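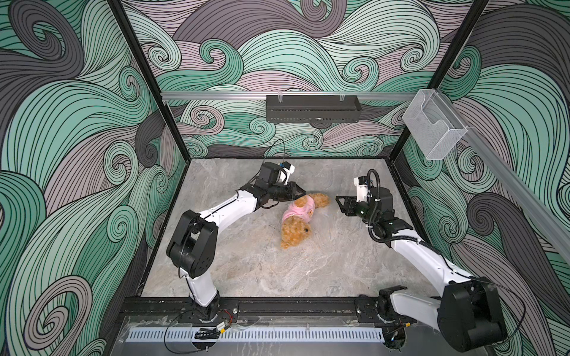 Niketley Dental Clinic
Minutes of the clinical practice meeting, December 2022

Chair: Nest Gronow
Present: dentists, hygienists, dental assistants, sterilisation staff, front desk
Apologies: received from one hygienist

1. Minutes of the previous meeting

The September minutes were accepted with one correction. Under item 4, "upper left" should read "lower left". The action on replacing the light-cure tips is closed.

2. Fluoride varnish recall

The chair tabled the recall audit. The sample was 100 patient charts, all adults recorded as high caries risk at their last examination. The standard is that each of these patients has a varnish interval written in the treatment plan. In 8 charts the interval was missing. In a further 6 it was recorded in the free-text notes only, so the recall software did not pick it up and no reminder was generated.

Discussion centred on the free-text entries. The hygienists said the drop-down field does not appear until the risk category has been saved, and that it is easily skipped when the examination runs late. The front desk confirmed that a note in free text cannot be searched by date.

Agreed: risk category to be saved before the periodontal charting is started. The 14 charts are to be corrected by the treating clinician, not by the front desk.

A question was raised about patients who decline varnish. These should be recorded as declined, with the date, and asked again at the next examination. Leaving the field blank is not acceptable.

3. Root surface lesions in older patients

One of the dentists summarised the current approach to early root caries. Non-cavitated lesions on accessible surfaces are to be managed first with high-fluoride toothpaste, diet advice and review. Cavitated lesions that can be cleaned may also be monitored if the patient is able to keep the area free of plaque. Glass ionomer remains the first choice where a restoration is needed and moisture control is poor.

It was noted that dry mouth is under-recorded. Several medicines taken by patients in this age group reduce saliva flow, and the medical history form asks for medicines but does not prompt the clinician to ask about symptoms. The chair asked that the question be put verbally until the form is revised.

There was some disagreement on review intervals. Two dentists favour three months for all active lesions. The others prefer to set the interval case by case. No decision - to be brought back with a written proposal.

4. Sterilisation room

The Nelteck steriliser failed its daily steam penetration test on two occasions since the last meeting. On both occasions the load was held, the test was repeated after the door seal was cleaned, and the repeat was a pass. The service technician has inspected the seal and recommends replacement. Quote accepted.

Pouches are being overfilled. Hinged instruments must be packed open, one layer deep, with paper facing plastic in the rack. Staff were reminded that a pouch with a torn corner is to be reprocessed, even if the indicator has changed colour.

The Umer ultrasonic bath is to be drained at midday as well as at close. The log sheet has been redrawn with a second column.

5. Radiographs

Bitewing retakes were reviewed. The usual fault was overlap at the premolar contacts, caused by horizontal angulation. The smaller holders will be kept in both surgeries so that assistants do not have to go looking for them. Retakes must be entered in the log with a reason - "poor image" is not a reason.

6. Patient information

The Gethin leaflet on care after extraction is out of stock and the wording on rinsing has been questioned. Agreed that the clinic will write its own sheet. It should say plainly that the patient is not to rinse on the day of the extraction, and that warm salt water may be used from the following day. The after-hours phone number goes at the top in large type.

7. Other business

The compressor will be serviced during the closure period. Surgery 2 will be the last room back in use.

Nitrile gloves in extra small are on back order. Latex is not to be substituted.

8. Actions

Correct the 14 audited charts: treating clinicians
Written proposal on root caries review intervals: N. Gronow
Revise medical history form to include dry mouth symptoms: front desk, with clinical sign-off
Book seal replacement: sterilisation staff
Draft post-extraction sheet: hygienists
Order small bitewing holders: dental assistants

Next meeting to be advised after the closure period.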